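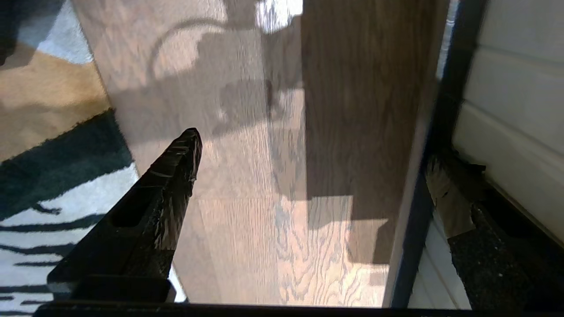

Roboter lernt im Wohnzimmer, Belege stehen aus

Der Automatisierungsanbieter Roltetti will Haushaltsroboter künftig in echten Wohnungen anlernen. Am Samstag führte die Firma ihr Verfahren Iment vor: Ein Mensch steuert den Greifer aus der Ferne, das System zeichnet die Bewegungen auf und soll sie später allein wiederholen. 1.462 solcher Durchgänge liegen nach Firmenangaben bereits vor. Wie viele davon brauchbar sind, wollte Roltetti nicht sagen.

Projektleiterin Hortensia Medina sprach von einem »Durchbruch beim Lernen durch Vormachen«. Neu ist der Ansatz freilich nicht. Offen bleibt vor allem, was der Roboter leistet, sobald niemand mehr am Steuer sitzt. Die Quote von 68 Prozent, mit der das Unternehmen wirbt, stammt aus einem eigenen Test, dessen Aufgaben nicht veröffentlicht sind.

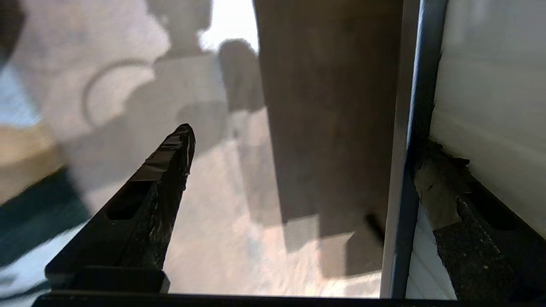

Telma Espinoza hält die Zahl für wenig aussagekräftig. Wer gut fernsteuere, zeige zunächst nur, dass er gut fernsteuern könne, und eine Wohnung sei noch kein Datensatz für alle anderen. Sie verlangt einen Vergleich in Räumen, die das System nie gesehen hat.

Einen solchen Test stellt Roltetti für Juni in Aussicht, in rund 27 Haushalten. Ob die Ergebnisse vollständig offengelegt werden, ließ die Firma offen.

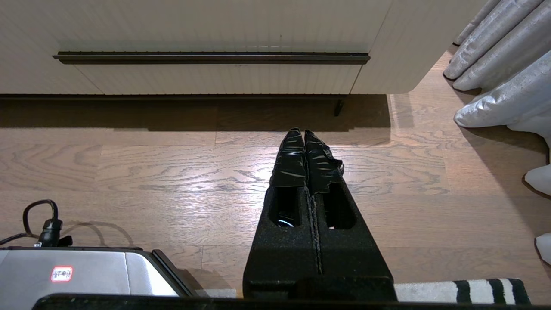
Auch zu den Kosten gibt es bislang keine Angaben. Jede Vorführung bindet eine Arbeitskraft, und bei neuen Möbeln oder anderem Licht könnte nachgeschult werden müssen. Medina verwies auf ein späteres Preismodell.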